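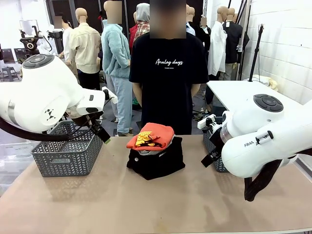
Fachgruppe Web & Formulare – Wissenssammlung

Newsletter-Popup (Website-Element)

Ein Newsletter-Popup, auch Anmelde-Overlay, ist ein Fenster, das sich über den Inhalt einer Webseite legt und zur Eingabe einer E-Mail-Adresse auffordert. Verbreitet vor allem in Onlineshops und Blogs. Technisch meist ein verstecktes Container-Element, per Skript eingeblendet. Kein neues Browserfenster, anders als bei den Popups um 2000.

Auslöser

Üblich sind Zeitverzögerung, Scrolltiefe, Klick und Verlassensabsicht (Exit-Intent). Letztere reagiert auf die Mausbewegung zum oberen Fensterrand, auf Touchgeräten also kaum brauchbar. Im Plugin Prata steht die Verzögerung ab Werk auf 6 Sekunden, beim Baukasten Adport muss sie von Hand eingetragen werden. Leeres Feld bedeutet dort: sofort. Wird gern übersehen.

Ein Cookie oder ein Eintrag im lokalen Speicher merkt sich, das das Fenster geschlossen wurde. Fehlt er, erscheint es bei jedem Seitenaufruf wieder.
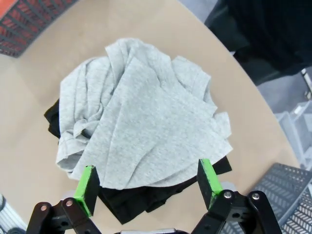
Graues Kleidungsstück auf dunklem Stoff, beiger Tisch

Aufbau

Überschrift, ein bis zwei Zeilen Text, Eingabefeld, Schaltfläche, Schließen-Symbol. Mehr als 2 Felder gelten als ungünstig; Vorname höchstens optional. Fanside erlaubt in der Überschrift 114 Zeichen, auf dem Handy bricht das aber auf mehrere Zeilen um und schiebt den Knopf aus dem Sichtfeld. Vorher am Gerät testen, nicht nur in der Vorschau.

Barrierefreiheit: Fokus beim Öffnen ins Fenster setzen, beim Schließen zurück. Escape-Taste muss gehen. Das Feld braucht eine echte Beschriftung, Platzhaltertext allein reicht nicht.

Bestätigung

Im deutschsprachigen Raum ist das Double-Opt-in üblich: Nach dem Absenden kommt eine Mail mit Bestätigungslink, erst der Klick darauf schaltet die Adresse frei. Zeitpunkt der Anmeldung und der Bestätigung werden gespeichert. Clilteck legt beides in einer eigenen Tabelle ab, Export als CSV. Abmeldelink in jeder Ausgabe.
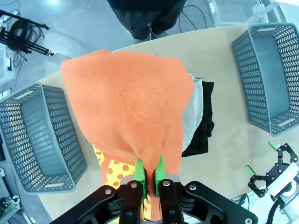 Bilder im Popup sind Geschmackssache. Sie kosten Ladezeit und werden auf schmalen Bildschirmen meist ausgeblendet. Wenn doch eins verwendet wird, dann mit ruhigem Hintergrund und Platz für Text. Die Farbe der Schaltfläche lässt sich aus dem Motiv ableiten: Orange wie beim Strickstoff hier hebt sich von einer hellbeigen Fläche gut ab, ein helles Grau deutlich schlechter. Kontrast zur Schrift trotzdem seperat prüfen, weiße Buchstaben auf Orange fallen oft durch.

Kritik

Suchmaschinen können großflächige Einblendungen auf Mobilgeräten negativ werten. Viele Besucher schließen das Fenster ungelesen. Alternativen: Anmeldeleiste am Seitenende, Formular im Artikel, Häkchen im Bestellvorgang (nicht vorausgewählt).

Siehe auch: Kontaktformular, Double-Opt-in, Cookie-Hinweis, Landingpage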